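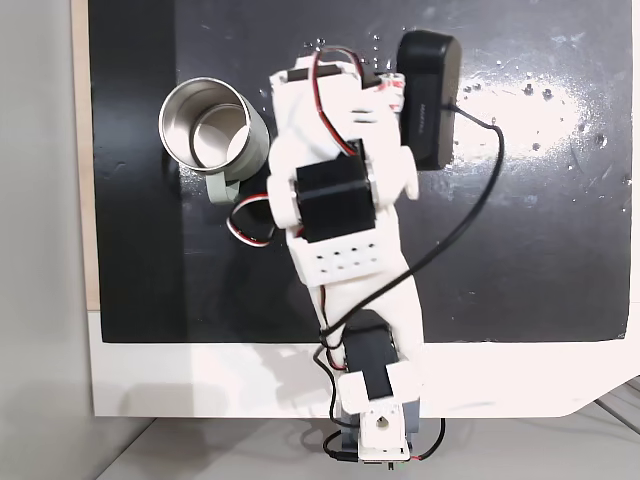
Seite 2 von 71

Film auf dem schwarzen Tee und braune Ränder im Becher – Wasser, Tee oder Wasserkocher?

Kwesi Abubakari

Hallo zusammen,

ich bin im Mai nach Etmont gezogen und trinke seit Jahren denselben schwarzen Tee, lose, von Duvska. In der alten Wohnung war er klar und hatte einen schönen rötlichen Ton. Hier wird er fast sofort trüb und bekommt nach ein paar Minuten eine dünne Haut an der Oberfläche, die in Schollen zerreißt, wenn man den Becher bewegt. Am Rand bleibt ein brauner Streifen, den ich mit Spülmittel und Schwamm nicht wegbekomme. Der Geschmack ist flacher als früher, vor allem das Herbe am Anfang fehlt mir.

Was ich bisher versucht habe: neue Packung Tee gekauft (kein Unterschied), den Wasserkocher mit Zitronensäure entkalkt (ein paar Tage glänzt der Boden, dann ist wieder ein weißer Belag da), länger ziehen lassen (wird nur bitterer, die Haut wird dicker). Der Kocher ist ein Gatti mit 2000 Watt, der mit umgezogen ist und vorher nie Probleme gemacht hat.

Auf der Seite des Wasserwerks steht bei Calcium 71 mg/l. Eine Angabe in Grad deutscher Härte habe ich nicht gefunden. Ist das viel? Und reicht ein Tischfilter, oder muss ich mir dafür etwas in die Leitung bauen lassen? Ich wohne zur Miete und möchte an der Installation möglichst nichts ändern.

Bei Pfefferminztee habe ich das Problem übrigens nicht, jedenfalls sehe ich nichts.

Danke schon mal
Kwesi

Natalia Tovar

Hallo Kwesi,

der Film kommt vom Wasser in Verbindung mit dem Tee. Das Wasser enthält Calcium und Hydrogencarbonat, der schwarze Tee enthält Polyphenole. Wenn beides heiß zusammenkommt und Luft daran ist, bildet sich an der Oberfläche eine Schicht. Pfefferminze hat deutlich weniger von den Stoffen, die dafür nötig sind, darum fällt es dir dort nicht auf. Mit dem Kocher hat es nichts zu tun, der zeigt dir nur, was im Wasser ist.

Zu deiner Zahl: Aus dem Calciumwert allein kannst du die Gesamthärte nicht ausrechnen, es fehlt das Magnesium. Für den Tee ist sowieso die Karbonathärte wichtiger. In der ausführlichen Analyse des Wasserwerks steht sie meistens als »Säurekapazität bis pH 4,3« in mmol/l. Diesen Wert nimmst du mal 2,8, dann hast du Grad deutscher Karbonathärte. Wenn die Analyse nicht online steht, ruf an, die geben das am Telefon durch. Frag auch, ob dein Stadtteil ständig aus demselben Werk versorgt wird. In manchen Orten wird je nach Jahreszeit gemischt, und dann schwankt auch der Tee.

Zum Filter: Ein Tischfilter mit Kartusche senkt die Karbonathärte und ist für deinen Zweck der einfachste Weg. Für die Miete brauchst du keinen Einbau. Wir haben eine Kanne von Carach, andere tun es genauso. Ein paar Dinge aus der Praxis:

– Die Kartusche lässt allmählich nach. Wenn die Haut wiederkommt, wechseln, auch wenn die Anzeige im Deckel noch etwas anderes meint.
– Gefiltertes Wasser nicht tagelang stehen lassen. Die Kanne gehört in den Kühlschrank oder wenigstens aus der Sonne.
– Den Kocher vorher noch einmal gründlich entkalken.
– Zitronensäure kalt ansetzen und nicht aufkochen. Beim Erhitzen kann sich Calciumcitrat bilden, und das sitzt fester als der Kalk vorher.

Der letzte Punkt könnte erklären, warum bei dir nach dem Entkalken so schnell wieder etwas Weißes da ist. Hast du die Lösung gekocht?

Bevor du Geld ausgibst, mach einen Versuch. Kauf eine Flasche stilles Wasser, auf deren Etikett wenig Calcium und wenig Hydrogencarbonat steht. Koch damit eine Tasse und daneben eine mit Leitungswasser, gleiche Menge Tee, gleiche Zeit. Wenn die eine klar bleibt und die andere nicht, weißt du, dass sich der Filter lohnt. Nimm dafür am besten zwei weiße Tassen, in dunklen erkennst du die Trübung schlecht.

Gruß, Natalia

Fulvio Russo

Spritzer Zitrone rein, fertig. Macht meine Mutter seit immer so. Milch geht auch, da sieht man die Haut nicht so. Filter halte ich für rausgeworfenes Geld.

Áine Mulcahy

Zitrone hilft tatsächlich gegen den Film, die Säure verhindert ihn. Der Tee wird dadurch heller und schmeckt natürlich nach Zitrone. Wer das nicht möchte, ist mit Natalias Vorschlag besser bedient. Milch verhindert den Film nach meiner Erfahrung nicht, man sieht ihn nur schlechter. Ich schreibe noch etwas zu den Rändern, die sind bisher zu kurz gekommen.

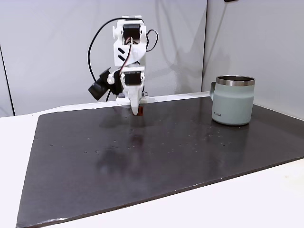

Braune Ränder sind ein Gemisch aus Kalk und Gerbstoffen, und deshalb reicht Spülmittel nicht. Es löst Fett, und Fett ist da kaum. Welche Methode passt, hängt vom Material ab. Bei glasierter Keramik kannst du einen Teelöffel Natron mit wenig Wasser zu einem Brei rühren, mit einem feuchten Tuch einreiben und abspülen. Bei einem Becher mit Edelstahlrand, wie dem blass salbeigrünen auf dem Foto, würde ich am Metall nicht mit Scheuermilch oder der rauen Seite des Schwamms arbeiten. Feine Kratzer halten den Belag beim nächsten Mal besser fest, und am Rand trinkt man nun einmal. Dort nehme ich Natron auf einem weichen Tuch und wische rundherum, ohne zu drücken.

Wenn der Becher auch innen aus Edelstahl ist und der Belag alt, geht Sauerstoffbleiche auf Percarbonatbasis. Ein halber Teelöffel hinein, mit heißem Wasser auffüllen, eine Stunde offen stehen lassen, ausgießen und gut nachspülen. Auf keinen Fall den Deckel zuschrauben, solange es arbeitet, es entsteht Gas. Chlorreiniger gehört nicht an Edelstahl. Bei lackierten Außenflächen darauf achten, dass nichts überläuft, manche Farben werden davon stumpf.

Bleibt danach ein weißlicher Schleier, ist das der Kalkanteil. Dann mit verdünnter Zitronensäure kurz ausschwenken, kalt, so wie oben schon beschrieben. Natron und Säure nacheinander verwenden und nicht zusammen kippen. Das schäumt zwar, hebt sich aber gegenseitig auf, und übrig bleibt ziemlich wirkungsloses Salzwasser.

Dichtungen im Deckel herausnehmen und getrennt waschen. In der Nut sammelt sich Tee, und wenn dein Tee muffig schmeckt, kommt das oft von dort.

Zum flachen Geschmack: Bei härterem Wasser bringt längeres Ziehen wenig. Nimm etwas mehr Blatt und lass dafür kürzer ziehen. Es gibt auch Mischungen für hartes Wasser, meist kräftiger Assam oder ein Anteil aus Kenia. Ob Duvska so etwas führt, weiß ich nicht. Vielleicht im Laden fragen.

Kwesi Abubakari

Danke euch. Ja, ich hatte die Zitronensäure aufgekocht, beide Male. Jetzt kalt angesetzt und über Nacht stehen lassen, der Boden ist blank.

Den Versuch mit Flaschenwasser habe ich auch gemacht. Die Tasse damit war klar und der Tee hat wieder die Farbe von früher, die andere hatte nach wenigen Minuten die Haut. Die Säurekapazität erfrage ich noch beim Wasserwerk, unter der Nummer war bisher immer besetzt. Einen Tischfilter bestelle ich trotzdem schon.

Die Ränder sind mit Natron weggegangen, bei einem älteren Becher ist noch ein Schatten da. Percarbonat probiere ich am Wochenende. @Fulvio: mit Zitrone habe ich es getestet, ist klar geworden, ist aber nicht mein Geschmack.

Kontakt | Impressum | Datenschutz | © 2023 Alle Beiträge bei ihren Verfassern | Nach oben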